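Rekstead Soft Grip Pads, replacement set
Sold by Studness. Part family: Skarnex.

Slip notice, revised Sun 4 May

Please read before ordering. Pads from the April batch can let thin, smooth objects slide during a lift. Most reports involve pens, and a few involve drill bits and glass rods. Boxes, blocks and anything wider than 9 mm are not affected. The batch code is molded on the back of each pad. If yours starts with 107, stop using the pads for thin parts and ask for a swap.

The fault is in the outer skin, which cured harder than it should have. A pad can pass the squeeze test in the manual and still lose a round barrel when the arm changes direction. The controller may not report a dropped part, so do not rely on the grip signal alone.

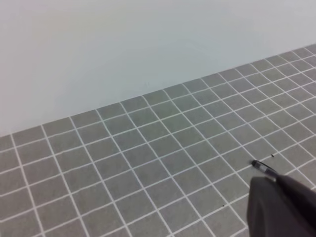

Slim pen at the soft gripper, light grid on gray below.

Checking your pads

1. Set the arm to low speed and keep people out of its reach.
2. Use a light, blunt item. Do not test with blades or glass.
3. Grip at the middle of the barrel, lift 47 mm and hold.
4. Turn the wrist both ways, then lower.
5. Repeat with a second item of a different finish.

Any movement in the grip counts as a fail. Stop the arm fully before reaching in to pick up a dropped item. Check for small parts too, such as caps and clips, and clear them before the next run. A loose clip under a pad can tear the skin.
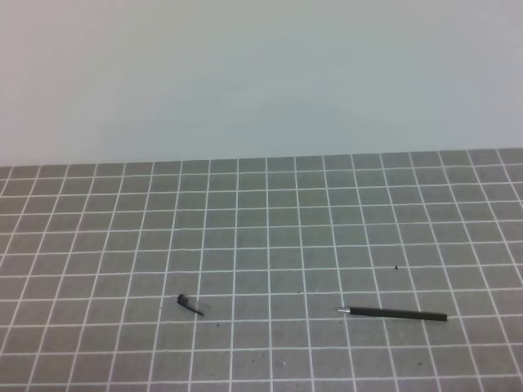 Black pen with a silver tip, and a small black piece to its left.

Swaps and returns

We shipped 3,612 pads from this batch. Swaps are free, with or without the original box. Send the batch code and your gripper model through the Anozie service desk. Do not sand the pads or coat them with spray grip. Both will void the swap.

Fits: Skarnex two-finger and three-finger grippers
Color: charcoal
In the box: pads, screws, hex key
Cleaning: damp cloth, no solvents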